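Notes and file guide for the Hiltside table-setting collection. Please read the part about naming before you edit the sheets, it will save you one evening of work.

# Hiltside Tables

This folder keeps the written records of how tables are laid for small meals in the shared dining room at Hiltside. We started it because each of us was laying the table in a different way, and the new people were asking which way is correct. There is no correct way, but there are habits, and we wanted to write them down with the same words.

Last full check of the sheets: Mar 20, 2019, by Dilani Fakir.

## What is in the folder

- `settings.csv` - one row for each laid table, 580 rows
- `pieces.csv` - one row for each piece on a table, 958 rows
- `words.md` - the list of words we allow for dishes, mats and cloths
- `old/` - the sheets from Milthorpe, kept as they were received

The two sheets are joined by the column `setting_id`. A table with only a mat and nothing on it has a row in `settings.csv` and no row in `pieces.csv`. Please do not "repair" this, it is intended.

## Columns in pieces.csv

| Column | Meaning | Allowed values |
|---|---|---|
| `setting_id` | which table | number |
| `kind` | type of piece | dish, bowl, plate, cup, jug, other |
| `shape` | outline from above | round, oval, rectangular, unclear |
| `colour` | main colour | see `words.md` |
| `rim` | edge of the piece | plain, raised, metallic-looking, unclear |
| `place` | what it stands on | mat, cloth, table, unclear |
| `seen` | how much is visible | whole, part |

When `seen` is "part", the columns `shape` and `place` may be "unclear". Rizwan Munasinghe was filling these by guessing from the other pieces of the same set, and it gave us round plates which later were found to be oval. Those rows are corrected now. If you are not sure, write "unclear" and continue.

## Mats and cloths

A mat is for one place or for one or two dishes. A cloth covers the table, or most of it. Runners are counted as cloths, although Imtiaz Nanayakkara does not agree and has written his reasons in `words.md`.

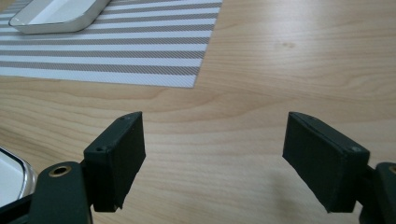

Mats are described by pattern first and by colour second. We do not write the material unless the person who laid the table has told us, as woven vinyl and fabric are too easy to confuse. A mat with white and grey-taupe bands of similar width, for instance, is entered as "striped, white/grey", and the white rectangular dish resting on it gets `place` = mat and `seen` = part. The dish with the shiny silver rim at the left is a separate row, with `rim` = metallic-looking. For the table itself we write "light wood" and leave the grain out, it was making the column too long.

Stripes have caused more questions than any other pattern. We use "striped" when the bands go in one direction and "checked" when they cross. The width of the bands is not recorded. Where a band looks grey to one person and brown to another, the first word in `words.md` wins, and for this family of colours the first word is grey.

## Naming

Names of settings are written in small letters, with no spaces: `room-meal-number`. In July we changed "tea" to "afternoon" because the Milthorpe sheets were using "tea" for the evening meal. The old names are still found in `old/` and they should stay there.

## Known problems

- Breakfast is over-represented. Most of us are free in the morning.
- Glass dishes are often missing the `colour` value. "Clear" is allowed, please use it.
- Rows 2 and 300 of `settings.csv` have the same note. Dilani Liyanage has checked them and they are two different tables.
- Cutlery is not recorded at all. We tried it for some weeks - the rows were too many and the words were never the same.

## Changes and questions

Send corrections to Ravindra Tyagi, with the `setting_id` in the first line of the message. Small spelling corrections you can make directly. For a new word in `words.md`, please ask before adding it, also when it seems obvious. "Saucer" is still waiting for a decision.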